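Where Do the Bits Go? The Science of Clearing a Desk

Vasgate Young Explainers, number 26

You are at your desk. You have had something to eat, or made something, or taken something apart to see what was inside it. Whatever you did, there are now bits. Bits are what is left when the interesting part is over, and they have a way of turning up in places where you never put them.

A grown-up will shortly come in and say "Clear that up, please," as if clearing up were one job. It is really several small jobs in a coat. Let's take the coat off.

Why bits spread

Drop a marble on a desk and it rolls away. Drop something curled, crinkly or spiky and it mostly stays near where it landed. That sounds helpful, and it is, until you try to pick it up. Crinkly things touch the desk at only a few points, so one nudge from your sleeve can send them skating along. They also hook on to each other, which means that lifting one may bring along two friends, who then fall off halfway.

Small pieces are worse. When something dry and brittle breaks, it makes a few big pieces and a great many little ones. The big ones you can pinch. The little ones laugh at your fingers.

Colour matters too. Red bits on a dark grey mat are easy to spot, and what you can see you can pick up. Grey bits on a grey mat are found by elbow, usually during homework.

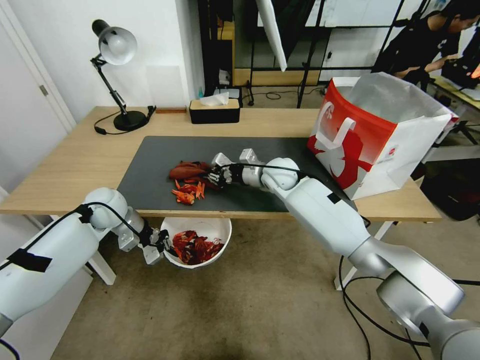 One reader in Tardale wrote to ask whether it wouldn't be quicker just to blow. It would be very quick. The bits would leave the desk in under a second and then live in the carpet for ever. Blowing moves a mess without making it any smaller, and it gives you a much bigger room to search.

Big bits first

Start with whatever you can grab. Take a handful, move it to the bowl, open your hand. Most of the mess goes in the first few goes, and this is the most cheering part of the whole business, so enjoy it.

Keep the bowl close. Every bit has to travel from the desk to the bowl, and every journey is a chance to drop it. A bowl on the other side of the room means a trail across the floor, and you will be the one asked about the trail.

You can stand the bowl beside the mess, or you can put it lower down, under the front edge of the desk. A low bowl lets gravity do some of the work. Gravity is the pull that brings everything down towards the ground, and it is free and never has to be asked twice. Its one fault is poor aim. If the bowl is a little too far left, gravity will not mention it.

Then the cloth

After the big pieces come the crumbs, and for those you need a cloth. A cloth is good at crumbs because it isn't smooth. Cloth is made of threads, the threads have tiny gaps and hairs, and crumbs get caught among them. It also touches a wide strip of desk all at once, while a fingertip touches a patch the size of a pea.

Pull the cloth slowly in one direction, towards the bowl. If you rub in circles you are stirring. Stirring is excellent for soup.

When you reach the edge, you have a choice. Either sweep the crumbs straight over and into the bowl, or gather them inside the cloth and give it a shake above the bowl. Gathering is tidier. Sweeping is more exciting.
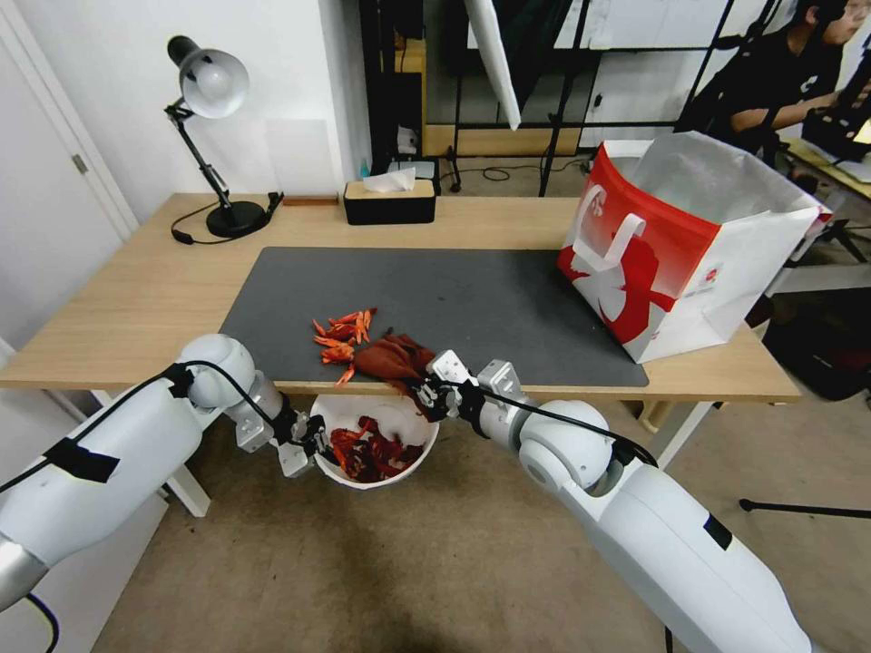 My brother says you should always wet the cloth, went a message from Tidville, and I say you shouldn't, and now we aren't speaking. Well, you are both right, so you may start speaking again. A dry cloth is better for the first sweep, when there are a lot of dry crumbs about. Wet crumbs clump together and smear. A slightly damp cloth is better afterwards, for sticky spots and the last dusty specks. Slightly damp means squeezed out hard over the sink. If it drips, squeeze it again.

Looking in the bowl

Before you march off, tip the bowl towards you and have a look inside. People skip this. Those people later go looking for a rubber, a pen lid or a small but important brick, and they look everywhere except the bin.

Do tip it gently. A pile of bits will sit quite still on a slope up to a certain steepness, and then all of it will move at once. Scientists call that steepness the angle of repose, and you can see it in sand, sugar and gravel. Crinkly pieces that hook together can usually manage a steeper slope than smooth round ones. You can try this with dry rice and a tray, ideally somewhere that isn't the desk you have just cleared.

Meanwhile the cloth can wait. Fold it with the crumby side inwards and put it down flat. Screwed into a ball, it will drop its crumbs the next time someone picks it up, and that someone will have opinions.

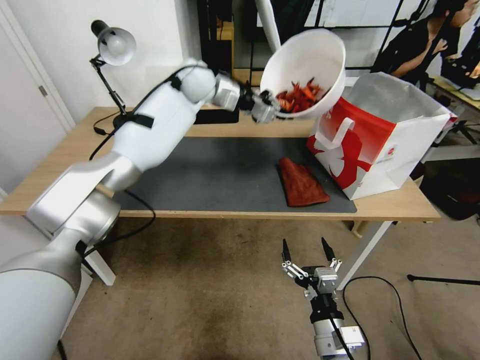 But what if the bowl gets full, asked a class at Fitzgerald School, what then? Then you stop and empty it. This is a dull answer and we are sorry. A heaped bowl sheds pieces from the top whenever it is moved, so two trips with a half-full bowl beat one trip with a mountain.

Lining things up

Some tidiers like to set everything out before they begin: bowl at one end, mess in the middle, cloth next to it, and an open bag standing by. It looks fussy. It also means your hands always know where to go, and you don't end up holding a fistful of scraps while hunting for somewhere to put them.

Stand a paper bag upright and pull the top wide open. Check with its owner before putting anything inside, though, as a nice bag is often being saved for something.

Look inside the bowl, too. A pale one will show any coloured smudges and specks left at the bottom, and those need washing, however politely you ignore them. 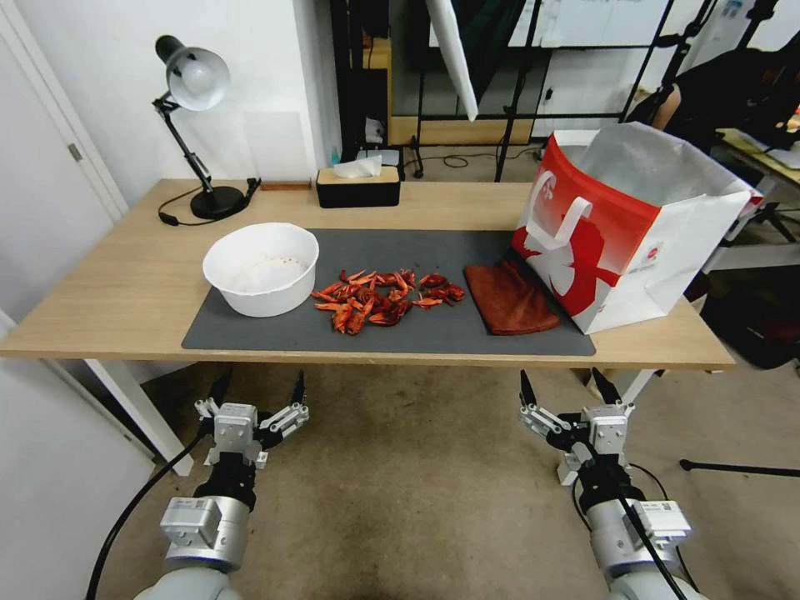

Last of all, the edges

Crumbs love a border. They gather along the rim of a desk mat and round the bases of lamps, and they will happily slide underneath if you wipe towards the gap. Lift one side of the mat and look. If there are crumbs, wipe them out towards you. If there are a great many crumbs, put the mat down again, take a breath, and then lift it properly.

Move the lamp rather than wiping round it, and ask for help if the cord is tangled. Shake the cloth out over the bin, put it in the wash and rinse the bowl. Then go and wash your hands, especially if your bits were food. Some food leaves a trace on your fingers that you will only remember when you rub your eye.

More from Vasgate Young Explainers
Why Is There Fluff in My Pocket?
Eight Things a Sponge Can Do
How Paper Bags Stand Up (and Why They Stop)
What Lives Under the Sofa: Mostly Raisins
Knots, and How Cables Tie Them Without You
Try It at Home: The Great Rice Slope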